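How Do You Teach a Robot to Tidy Up? 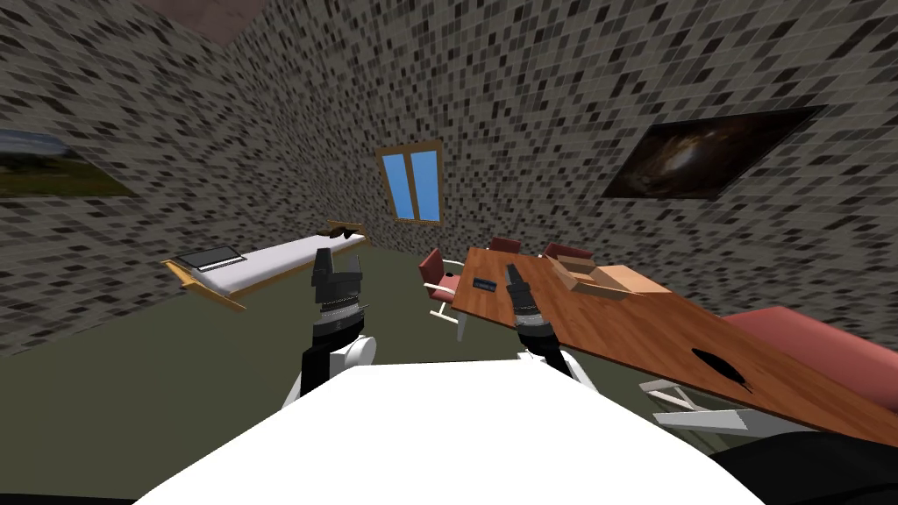

Category: Robots and Machines
Reading time: 2 minutes

Moritero is a robot with a white body and two arms. Each arm ends in a gripper, a kind of hand with fingers that open and close. The bedroom in the picture is made by a computer. So is the robot. Together they are called a simulation.

Moritero's job is to learn to put things where they belong. Today the job is the laptop. It has been left open on the bed, and it should go on the big wooden table.

You could do this without thinking much. You know what a laptop looks like, even from the side. You know to hold it with care. A robot starts out knowing none of this, so it needs examples.

What is an example?

An example is a record of someone doing the job. At a learning lab called Laltano, a person named Orathai Klinhom makes them. She holds a controller in each hand. When she moves her left hand, the robot's left arm moves in the simulation. When she squeezes, the gripper closes.

While she works, the computer saves two kinds of information. It saves what the robot's camera sees, and it saves how each part of the arms is moving. One try from start to finish is called an episode.

Why make so many?

One episode would teach the robot to do one thing in one place. If the laptop were moved to the other end of the bed, the robot would reach for the wrong spot. So the computer changes the room between episodes. The laptop may be turned around. The walls may have a new pattern, or the chairs may be a new color.

Orathai's goal for this job is 200 good episodes. She made 299 tries to get them. In some, the laptop slipped. In others, an arm bumped a chair. Those tries are marked and kept in a separate folder — they can be useful later for teaching the robot what a mistake looks like.

What happens next?

The episodes go into a computer program that looks for patterns. It compares what the camera saw with how the arms moved. After a lot of practice, the program can look at a room and choose the next move by itself. Then it is tested in 17 rooms it has never seen before.

Words to know

Gripper: the part of a robot arm that holds things.
Simulation: a pretend place made by a computer.
Episode: one recorded try at a job.

Try it yourself

Ask a friend to close their eyes. Put a book on a chair and tell your friend how to pick it up, using only words such as "left," "down" and "close your hand." Then move the book and start again.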